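Part 4: First Pick and Place with the Kun Hands

Right, so by now you've got both Stastar arms bolted down, the hands are on and the Lovia controller can see everything. Time to move something! I use a glass tumbler and a water bottle with the cap screwed on.

Before you start

Caution: keep your own hands off the table whenever the controller is live. Eirlys Gwynne from the Vamdale shed checked my limits before I ran anything, and I'd get a mate to look over yours too.

1. Set the speed to 8 per cent. It's painfully slow and that's what you want.

2. Put the tumbler near the left hand and the bottle in the middle, where the right hand can get to it.

3. Send both hands to Ready. The fingers should point up.

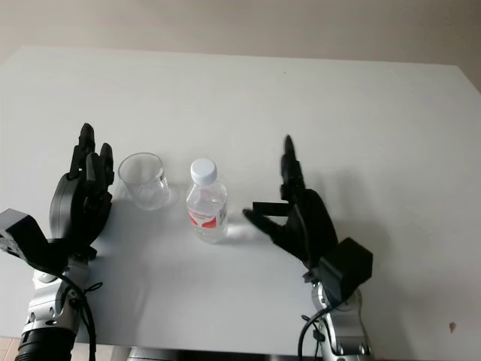
4. Jog each wrist a little either way and watch the cables. You want enough slack for a full turn, but not so much that a loop can snag on an elbow. I had to re-clip mine twice (the second time with a fair bit of swearing).

5. Open the wrist camera view and check the fingertip pad. If the colour looks off, leave it — the white balance settles once you've saved the profile.
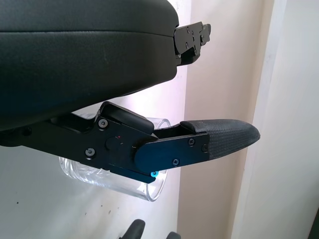 Fig. 13. Wrist camera view: finger plates and textured rubber fingertip, with the glass behind.

6. Go over every screw you can reach on the finger plates. Snug is plenty, and don't lean on the driver.

Note: if the controller throws error 118, a finger has lost its zero. Open the hand, power down, count to ten and go back to step 3.

7. Mark your bottle spot with a short strip of black tape. Make it a bit wider than the bottle so you can still find it when the hand's in the way.

8. Run Grasp Right with the grip limit low, then nudge it up a notch at a time. Stop when the fingers wrap the bottle without squashing it.

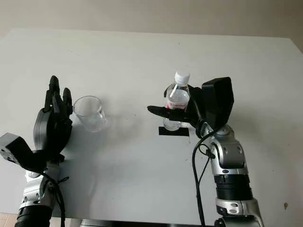 9. Save that grip under its own name — you'll want the tumbler to have a separate one, and the bottle's numbers are no good for glass.

10. Once you're happy with the grip, bring the speed up bit by bit. I've never gone to 100 and I don't plan to.

Tumbler settings are in Part 5.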